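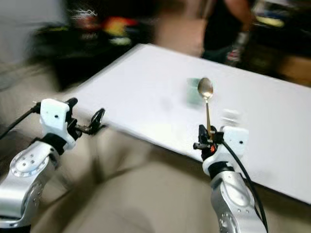 Wednesday, 9:40

Rules for the table setup, second go. Amber wants these on the wall by Friday so writing down what we agreed before I forget it.

Person on the far side of the table stays there while the arms are live. No leaning over. If something has to be moved, say "hold", wait for the operator to say "holding", then reach. Niilo thinks one word is enough. I don't, we had two people talking over each other twice on the Dawber runs.

Speed cap stays at 18 percent with anyone inside the tape. Ha-rang asked for 28 for the spoon task, says the motion looks jerky slow. Said no for now. Can go up once the stop test is signed for both arms, left one still isn't.

Grip: spoon by the handle, bowl up, over the table before any fast move. Metal spoon counts as a hard object, so same sheet as the Menusine tools. Knives etc not on the list at all, dont ask.

Idle gripper: open and empty when the other arm is carrying. Still undecided if it should be parked or just kept out of the way. Evie to try both, 5 runs each.

Cables: check slack at both wrists befor every session, arms all the way up and all the way down. Not just at the start of the day.

Cloth under the table edge: ok if nothing hangs where a joint can pick it up. Clips? Ask Jordan.

Log every stop, including the silly ones. Trullow sheet has 9 with no reason filled in.

To do: tape on far side, stop test left arm, print this.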